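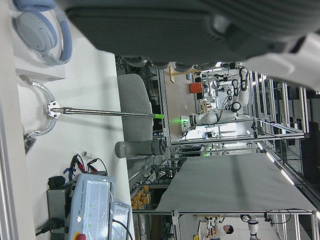

Home Talks Notes Archive Contact

Does the wrist view generalize, or did we just not move anything?
Speaker notes, Grevitz lab, Gurnora robotics afternoon, February 22, 2026

Opening. Skip the bio, the chair will have done it. Go straight to the claim: a policy trained only on wrist-camera images transfers better to a new bench than one trained on a fixed overhead camera. I have read this in a lot of papers. I have written it in one. I am less sure of it than I used to be, and the talk is about why.

State the usual argument fairly before picking at it. The wrist camera moves with the hand. Close to the part, the part fills most of the view, and the rest of the room drops out. So the policy should care less about the room. It's a good argument. Say so and mean it.

Then the problem. Close to the part is only the last bit of the motion. For the rest of the reach the camera is looking at whatever the arm happens to be pointed at, and in a working lab that is a great deal: other people's arms, shelves, lights, cables, a colleague's lunch. The image turns on its side as the wrist turns. We feed all of that in and then tell people the policy "attends to the task."

What we did. Yimyam is our picking policy, trained on 405 demonstrations, all collected in the same room in January. Nothing clever in the architecture, and please don't let anybody drag you into it during questions. We ran it on the Nindley test, which is our own and has all the weaknesses of a test made by the people who want to pass it. Admit that here, early. It sounds worse if it comes out later.

The test has one idea. Keep the part, the fixture and the arm exactly the same. Change only what the wrist camera sees before it gets close. Hang a sheet behind the bench. Turn off a strip light. Swing the neighboring arm to another pose and leave it there. Clear the clutter off the far end of the table, or add some. Then run 30 trials in each condition, 240 in total, in shuffled order, with the person who scores the pick sitting where they can't tell which condition is on.

PAUSE. Somebody will say 30 is small. It is small. It was enough to embarrass us.

Result, part one. With nothing changed, Yimyam does as well as we had been telling people. With the clutter changed it does nearly as well. If we had stopped there, and in the first draft we did stop there, this would be a happy talk.

Result, part two. With the sheet hung, the policy falls apart. It reaches to the right height and the wrong side. The close-up, where the part fills the view and the argument says all should be well, comes too late, as the hand is already off line and the part never enters the image. The neighboring arm is the one that bothers me most. Moving it does damage too, less than the sheet but in the same direction every time. My reading is that the policy had learned a landmark. It was steering by somebody else's robot.

Say "my reading." We did not prove it. The failures all lean one way and a landmark would explain that. So would a change in exposure, which we logged badly. Do not let the slide title run ahead of the evidence. I have changed it once already.

What about augmentation? Expected question, so answer it in the talk. We tried random crops and color shifts. They helped with the light and did close to nothing for the sheet. Pasting in backgrounds from other rooms helped more, and then the policy got slower and more hesitant near the part, so the gain on one side was paid for on the other. I would not call it a fix. I have seen the same thing called a fix elsewhere with fewer trials behind it.

What about two cameras? We have 2 runs with an overhead view added, both on the old training set. They disagree with each other. I'm not showing the plot. If asked, say it exists and that I don't trust it.

The comparison with the overhead policy. Careful here. The overhead policy was also bad when moved, and bad in a more honest way: it failed on the first trial and went on failing, so we noticed. The wrist policy fails in some conditions and looks fine in others, and which ones you happen to test decides what you publish. I can't say the wrist view is worse. I can say that "better" in our earlier paper rested on moving the robot to a bench in the same room, with the same walls behind it. A new bench, yes. A new place, hardly.

What I would like people to do:
- Photograph what the wrist camera sees at the start of the reach, in training and in test, and print both in the paper.
- Change the background on purpose, one thing at a time.
- Leave the failed conditions in the main table. Ours went to the appendix in the draft and it took an argument to get them back.

If short of time, drop augmentation. Do not drop the neighboring arm.

Ending. No big finish. Go back to the transfer claim, put it up as it was worded in our paper, and read out the words I would now cross out: "robust," "unseen," "scene-independent." Leave it on the screen during questions.

Comments (3)

Guest: We saw the same lean with a whiteboard that got wheeled away over a break. Took weeks to find. Did you try freezing the early part of the reach with a scripted move and only handing over close in?

Author reply: Yes, on a few picks, and it works. It also makes me wonder what the learned reach was for.

Guest: Exposure log or it didn't happen. Otherwise a good talk, and I'd still like to see the plot you wouldn't show.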